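# Bench Rules for Sorting Cells

**Bench rules** are the written habits a lab keeps for running small robot arms on everyday chores, mostly picking things up and putting them in other things. This article covers the set we call the Flistbridge rules, which I helped write and still grumble about. They aren't a legal standard and they don't replace one. If your arms are big enough to hurt somebody, go read the real safety standards first and come back here for the housekeeping!

## Where they came from

The first version was one page taped to a cabinet in Flistbridge. Arvo Karppinen wrote it one July after two people ran the same cleanup task on the same pair of arms and got success rates so far apart that we figured somebody had mixed up the files. The files were fine. One person had started every run with the trash on the left, the other had tossed it wherever, and neither had written that down. Arnaldo Falcão turned the page into a proper document, I added the section on objects, and the thing now has four parts (space, start, grip and log).

## Space

The space rules are the dull ones and the ones I care about most. Walls go up on the sides and back so nothing rolls out to where an arm shouldn't chase it. Both arms mount to the same rail, and the bolts get checked before power goes on. Cables are clipped along the arm with enough slack for the wrist to turn all the way, and you test that slack by hand with the motors off. Nothing belonging to a person goes inside the walls - no phones, no coffee, no sleeves.

We also ask for a busy background. A plain white wall makes life easy for the cameras, and then the policy falls apart the first time it meets a kitchen. Plaid is a favorite around the lab, though Arvo says it gives him a headache.

## Start

A run begins from a start state, and the start state has to be something another person could rebuild from your notes. For a bottle cleanup that means the number of bottles, whether they're standing or lying, where the bin is, and whether the bin has anything in it already. We settled on 12 as the most for one run. More than that and they pile up, and then you're really testing how well the arms dig through a heap (a fun problem, but a different one). 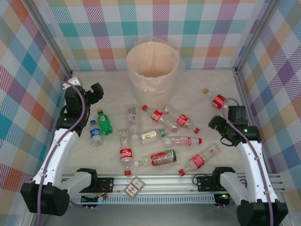 Mixing is required too. If all your bottles are the same brand and size, you've trained something that knows one bottle. The rule says to vary the shape, the label and the cap color, and to point them in different directions, including a few that face away from the bin. Empty containers only, please. I once lost most of an afternoon to a third of a cup of orange soda, and that's how the word "empty" got its underline.

The bin gets a fresh liner with the rim folded over, and it stays in the same spot for the whole batch unless moving it is the thing you're studying.

## Grip

Grip rules exist mostly for soft, see-through and thin-walled things. Bottles forgive you, and cups don't. A good grip here is one that takes the object by its narrowest sound part, squeezes from two opposite sides, and leaves the rim alone. We log the closing force setting for each object type, and the fingers get wiped down every 300 grasps.

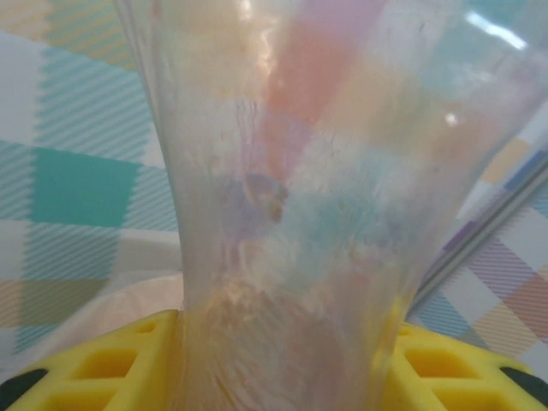

Clear plastic deserves its own paragraph, and in the Flistbridge rules it has one. The trouble is that a camera doesn't see the object so much as whatever is on the other side of it, plus every shiny spot from the lights. Look at how the plaid comes through the cup as blurry pink and blue, with a bright glare up near the top right, and imagine trying to mark where the edge is. So we ask people to leave the lights alone during a batch, keep the wrist camera view along with the wide one, and have a second person check the labels on anything clear. Crinkles and smudges are allowed, since real trash has plenty of both, but a cup with a split wall gets retired.

## Log

Each run gets a line: start state, operator, object list, result, and a comment if a human reached in. Reaching in counts as a failed run, even if you only nudged something. Arnaldo and I argued over that one for weeks, and he won. My best batch dropped to 94 percent the day the rule took effect, and I'm still a little sore about it.

Stopped runs are kept in the log too. Deleting them is the one thing that gets a batch thrown out completely.

## See also

- Start state
- Transparent object handling
- Wrist cameras
- Operator intervention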